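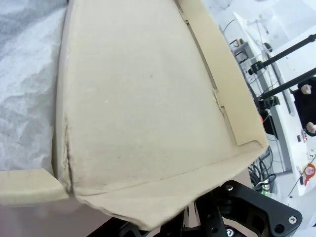 Most people in Asthorpe would flatten their boxes if the bins had room for them, according to Ankica Berisha, and the report should say so before it says anything about habits. She wrote this on our first draft and we have moved the section on bin size forward as a result.

Paper and Cardboard Collection in Asthorpe
Student project report, Environmental Studies, Kedholm College
2025-03-08

Background

Asthorpe is the part of Kedholm between the rail line and the old canal. Most of the housing is apartments over shops. Cardboard and paper are collected by Drullex under a contract with the town, and the residents share bins in the back courtyards. Before the current contract the bins were emptied every week. They are now emptied every other week, and the lids are often open by the second weekend.

We wanted to find out what people do with cardboard when the bin is full, and whether they know which kinds of paper are accepted. The town puts out a leaflet, but it covers glass, metal, food waste and batteries as well, and paper gets one short paragraph.

Method

We put 200 paper forms through mailboxes and got 143 back. The form asked how often the household takes out cardboard, whether boxes are flattened first, and what the household does when the bin is full. It also listed several kinds of paper and asked which bin each one belongs in.

After that we asked 30 of the households that answered to keep a log for two weeks. They wrote down each item of packaging and what happened to it. Two logs came back with only the first page filled in. We kept them in for the first week and left them out for the second.

We also looked into 13 courtyard bins on the day before collection and noted how full they were and how many boxes had been put in whole.

Bin size

The shared bins are the same model in every courtyard, whatever the number of apartments. In the smaller courtyards there was still space on the day before collection. In the larger ones there were boxes stacked next to the bin, and after rain these are not picked up as paper. Drullex confirmed to us by email that wet cardboard left beside a bin goes with general waste.

Whole boxes make this worse. In the log, the most common reason given for not flattening was that the box was small. Shoeboxes, cereal boxes and the boxes small electronics come in were nearly always put in as they were. One person wrote that she flattens "anything bigger than a toaster." 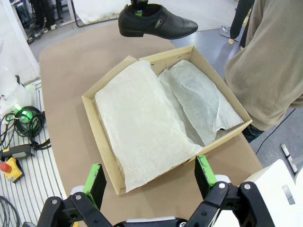 The question about kinds of paper gave the most mixed answers. Newspapers and plain boxes were no trouble, but people were unsure about receipts, padded envelopes, baking paper and tissue paper. Tissue is the one that comes up with clothes and shoes. A shoebox can be lined with two white sheets, one folded flat and the other crumpled, and throwing out that box means deciding about the sheets too. Some households wrote that they put tissue in with the cardboard, some said general waste, and a few save it for wrapping. The leaflet does not mention it. We called the town office and were told that clean, dry tissue paper can go in the paper bin, while paper towels and used napkins cannot.

Padded envelopes were the item most often placed wrong. Many people put them in with paper although the inside is plastic. Receipts were close behind.

What shops do

The Papadopoulos shoe store on the main street asks customers at the register whether they want the box. The owner told us that customers buying shoes for children often say no, and customers buying dress shoes nearly always say yes. Boxes left behind are flattened in the back room and go into the store's own container, which is emptied under a separate contract.
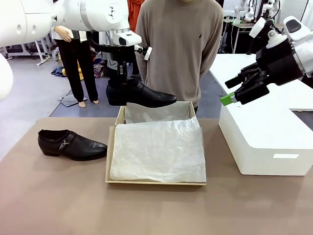 Other stores we visited do not ask. The grocery on the corner leaves empty cartons by the door for people to carry things home in, so a part of the store's cardboard ends up in the courtyard bins. We could not measure how much. The pharmacy and the hardware store both said they had never thought about it – their customers take what they bought in whatever it came in.

What households keep

A fair number of boxes are not thrown out at all. The logs show boxes kept for photographs, cables, sewing things, winter gloves and tax papers. Boxes are also kept in case something has to be sent back, and these are thrown out together later on, often when someone moves. The courtyards near the college had far more cardboard in May, when leases end, than at any other time we checked.

Limits

The people who returned the form are probably more interested in recycling than the people who did not. The form was only in English, which leaves out part of the neighborhood. We did not weigh anything, so we cannot say how much space would be saved if every box was flattened.

Suggestions

We suggest that the town match the number of bins to the number of apartments in each courtyard and add a collection at the end of May. The leaflet should list tissue paper, receipts, baking paper and padded envelopes by name. A sticker on the bin lid showing a flattened small box would cost little – the leaflet is usually thrown out before anyone needs it. Copies of the form and the blank log are kept in the department office.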